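Losness Chore Club – minutes, Thursday, September 2, 2021

Present: Virgilio, Cherry Mae, Rui, Janelle, and me (Jericho Javier) typing as fast as I can.

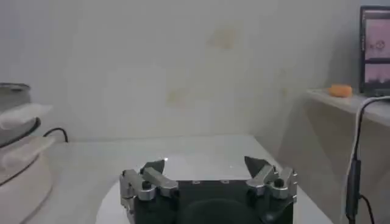

We got straight into towels. Rui says folding is 2 years off, Cherry Mae says ten, and I'm with Cherry Mae – my own kids can't do it yet! Virgilio read out his August log: 147 tries at wiping a table, nearly 100 he'd call clean. Janelle wanted to know who decides what clean means (fair point), so she's writing us a one-page checklist.

Londwood asked about shelf stocking again. We said not before spring.

To do: Rui prices new fingertip pads, I call Moder back. Next time we start with dishes.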